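工单 183
产品：Oron 示教套件（试用版），擦拭技能包
供应方：Wuyts 技术支持
提交方：Namham，Draltville 办公点
提单时间：2022年2月
优先级：高（我们自己选的，你们要改先说一声）
状态：处理中

标题：擦杯任务标注一直断，玻璃杯丢目标，导出卡死

问题描述

先说结论，不然你们又让我从头填表。套件本身能用，录制没问题，断在后面。示教片段传上去以后，自动标注把玻璃杯跟丢，一丢就切段，一个完整的擦杯动作切成好几截，每截都给我标成“新任务开始”。导出的时候校验不过，进度条停住，不报错，也不退出。

试用合同里写的验收项是“擦拭类技能可由示教片段直接生成”。现在盘子行，马克杯行，台面也行，就透明杯不行。偏偏我们要的就是透明杯，茶水间里全是这个。

环境

主机端软件：试用包里带的那版，没动过
标注服务：云端，默认配置
网络：办公网，上传走有线
技能模板：擦拭 / 手持物 / 双手
片段上限：2,000 条（试用额度），没用满
这一批：400 条，透明杯和不透明杯混着录的

重现步骤

新建任务，选“擦拭 / 手持物 / 双手”。
物体类型选“杯”，材质选“透明”。
传一条擦透明杯的片段，等自动标注跑完。
打开时间轴，看“目标物”那一行。杯子一转，或者手指挡住杯口，目标就没了，过一会儿又冒出来，编号换了。
点导出。卡住。

每次都这样，不是偶发。换片段也一样。

已经试过的

重启主机端，没用。
清缓存，没用。清完还要重新登陆，登陆页面又慢。
材质改成“不透明”骗它一下，目标稳一点点，但是接触面算错，布都跑杯子里面去了。
分辨率调高，上传慢了很多，结果一样。
手动补框，可以，但是太慢了，一条补下来够录一堆新的。我们买这个就是不想手动补。
只导出前半段，能导出来。所以导出模块应该没坏，就是被碎段卡住。

做法上也说一下，免得又怀疑是我们录得不对。擦杯是一只手捏住杯子，另一只手拿超细纤维布擦外壁，杯子悬在深色托盘上方，不放下。布是蓝的，皱着用，跟你们手册里那种叠得方方正正的不一样，谁擦杯子会叠成那样。台面白色，后墙浅米色砖。 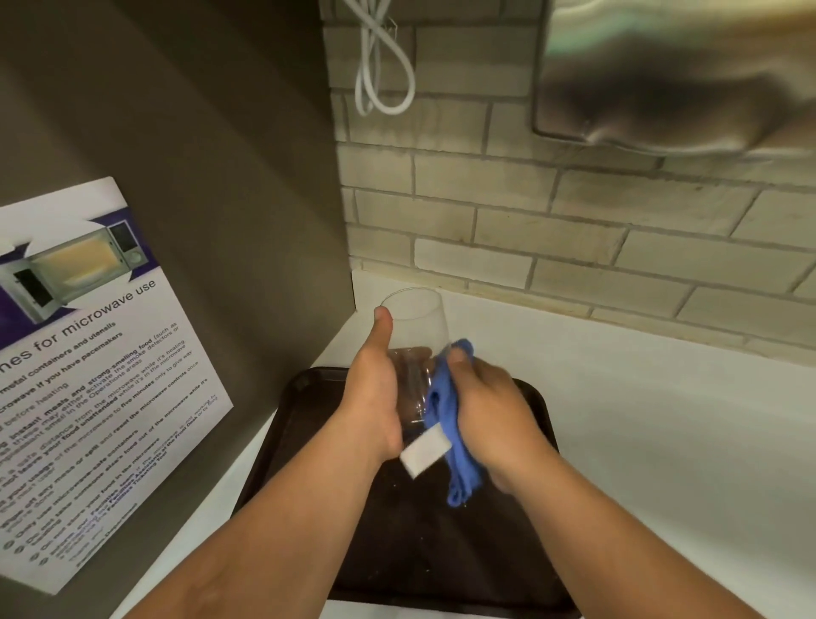
Reda Ashour：收到，接手处理。先问两件事。一，主机端“设置 / 跟踪”里的“重新识别”是不是开着？试用包默认是开的，对透明物体不友好，丢一次就给新编号，跟您说的编号换掉对得上。二，导出卡死的时候，日志目录里有没有一个以 export 开头的文件？有的话请直接挂到工单上，不用截图。手动补框的先停一停，补过的片段请不要删。

回复

重新识别：开着。没人跟我说过这个要关，手册第一章没有，我翻了两遍。
日志：有，挂上来了，文件挺大，打开全是 segment overlap，后面一大片重复的。
补框先停了，补过的都留着。

另外问一句，关掉以后盘子和马克杯会不会受影响？那两项是已经验收过的，别修一个坏俩。

Reda Ashour：日志看了。segment overlap 的意思是两个编号在同一时间都声称自己是目标物，校验器在等其中一个让位，等不到，就一直等。界面上没有报错是我们的缺陷，已单独登记给开发。重新识别的开关按任务保存，您在擦透明杯的任务里关掉，不会动到盘子和马克杯。步骤如下：

打开对应任务，进“设置 / 跟踪”。
关闭“重新识别”。
“遮挡容忍”从默认改到 100，单位是帧。
“目标锚定”选“跟随持握手”，手选左或右，按实际持杯的那只。
保存后点“重新标注”，不要点“继续标注”。继续标注会沿用旧编号。

先拿少量片段跑，不要整批上。

回复

照做了。挑了几条最烂的跑。

结果：目标没断，一条是一条，编号从头到尾一个。导出也过了。终于。

但是有新问题。锚定选左手，左手捏杯的没事，有同事是右手捏、左手擦，那几条直接反了，系统认为布是杯子，杯子是布。我们录的时候没分左右手，谁擦谁录，混在一批里的。总不能让我一条一条挑吧。

还有，“遮挡容忍”改完界面显示还是旧值，刷新才变。小事，提一下。

Reda Ashour：左右手混录的情况可以用“按片段判定持握手”，藏得比较深，在“目标锚定”右边的小箭头里，试用版也有权限。判定依据是片段开头哪只手先拿起杯子，所以前提是录制包含拿起的动作。如果有片段是从已经拿在手里开始的，系统会判为“未知”，单独放到待确认列表，那一部分需要人工点一下左或右，点一次即可，不用补框。

界面刷新的问题能重现，已登记。

回复

小箭头找到了，真的好小。

整批 400 条跑完了，大部分自动判对。待确认列表里有一些，都是拿在手里才开始录的，点掉了，还算快。抽着看了一遍，左右没再反。透明杯的导出全部通过，不透明的也没坏。

剩下没解决的，列一下，别关单：

一、杯底贴近手指那块，接触面还是飘。生成的技能预览里，夹爪的握点偏高，快到杯口了。擦外壁时会挡住布。
二、托盘偶尔被标成“目标物 2”。深色的，透过杯子看过去大概糊在一块儿了，我猜的。
三、布的形状。布一团皱，系统每隔一会儿就提示“工具变形，是否更换工具”。提示框要手动点掉，不点不往下走。擦布本来就会变形，这个提示能不能关。
四、手册。重新识别、遮挡容忍、小箭头，三样都没写进去。中文版和英文版都没有。

Reda Ashour：逐条回。

第一条，握点偏高是模板默认值，模板按带柄的杯子做的，无柄杯需要换“圆柱握持”子模板。子模板在技能库里下载，不占试用额度。换完请只重新生成技能，标注不用重跑。

第二条，在物体列表里把托盘加为“背景支撑面”，之后不会再参与目标竞争。您的猜测方向没错，透明物体后面的边缘会被算进来。

第三条，可以关。“工具 / 类型”改成“柔性”，提示即不再出现。擦拭模板默认是“刚性”，对应刮板和刷子，这个默认值确实不合适，我会向产品那边反映。

第四条，接受。手册更新排上了，时间我现在没法承诺，先把以上步骤整理成一页发给您，附在工单里。

回复

二和三改好了，提示框没了，托盘也老实了。

一改了一半。圆柱握持换上，握点下来了，预览里布能绕过去。但是杯子稍微一斜，握点又往上跑一点，没之前严重，勉强能用。这条我不算它过，等你们看。生成的技能包挂上来了，文件名带 tilt 的那个就是。

商务那边也在催我写试用意见，我先按实际写：录制好用，不透明物体好用，透明杯要改一堆设置才好用，默认值得改。价格那块等验收完在谈，不归我管。去年10月演示的时候用的是陶瓷杯，当时问过玻璃行不行，答的是“行”，没说要改设置。这个也写进去了。

Reda Ashour：tilt 那个包收到，倾斜后握点上移能重现，转给算法组，工单保持打开，不计入您的试用期，试用截止顺延到这一条有答复为止。演示时的答复我这边没有记录，您如实写即可。一页纸的步骤已附上，里面“目标锚定”的位置加了放大图。

回复

一页纸看了，第三步和第四步顺序反了，应该先锚定再改容忍，不然保存按钮是灰的。改一下再发，我要转给 Draltville 那边录制的同事。

状态更新：处理中，等待算法组。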